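Grivora Slope Monitor GM-6
Ground movement sensor for hillside roads, rail cuts and home sites

Item no. 2463
Made by Sartori
In stock, ships from the Calterstead warehouse

The GM-6 is a battery-powered tilt and soil moisture sensor for ground that may slide. It goes into a hand-dug or augered hole, reports by radio to a base unit, and sends an alert when the ground moves past a limit you set. County road crews, emergency managers and owners of property below steep banks are the usual buyers.

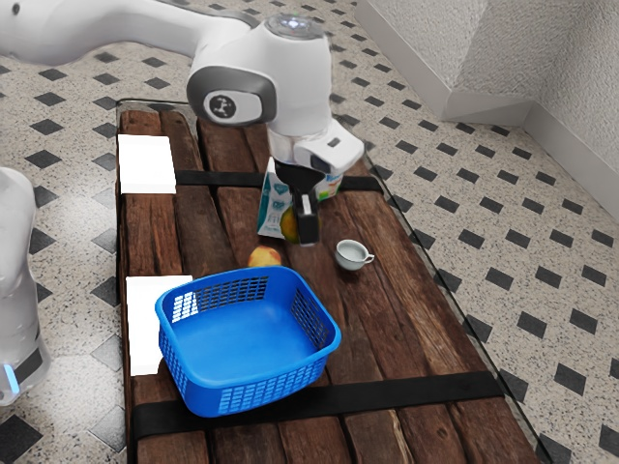 CALTERSTEAD, Feb 5, 2026

The GM-6 replaces the GM-4 on this page. Stakes and mounting collars from the older model fit the new one. The GM-4 base unit does not read GM-6 sensors and has to be replaced at the same time. Spare batteries for the GM-4 are still sold under their old item number.

Each kit holds six sensors, one base unit, a mast bracket, and a printed setup guide. The base unit needs a wall outlet or the solar panel, sold separately. Radio range is 200 yards with a clear line between sensor and base. Trees and wet brush cut that down, and on wooded slopes we suggest adding a Merkum repeater at the midpoint.

Setting alert limits

Limits are set on the base unit or from a computer on the same network. There are two levels. The first sends a text message to the people on your list. The second also closes a relay, which can run a siren, a road sign or a gate. The relay is off when the unit leaves the factory and stays off until you turn it on in the menu.

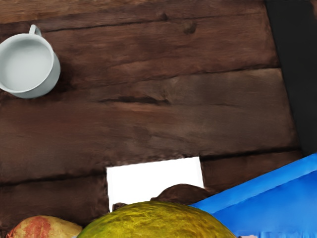

If you don't know what limits to use, leave the first level at the factory setting through one full wet season and look at the readings afterward. A slope that creeps a little every winter needs a different number from one that has been still for years. Your geologist or county engineer should pick the second level. We don't pick it for you.

The sensor measures only the spot where it is buried. Ground between two sensors can move without either one reporting it. The GM-6 does not replace a site survey or an evacuation plan, and it should not be the only warning for an occupied building.

Specifications

Burial depth: up to 67 inches with extension rod
Sensors per kit: 6
Radio range: 200 yards, clear line
Case: sealed, gray
Warranty: two years, parts and labor

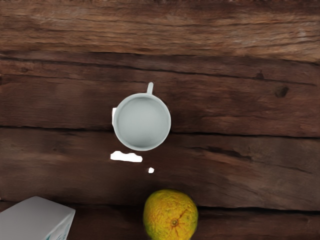 Wooden tabletop, seen from above.

Ordering

Agencies can order on a purchase order. Write to Kinga Bakos in sales with the item number and a delivery address. Orders placed in December for the GM-4 can be changed to the GM-6 if they have not shipped.

For installation questions, contact Guido Pace in technical support. Repairs and warranty claims go to Pierina Gatti. Please include the serial number from the underside of the base unit.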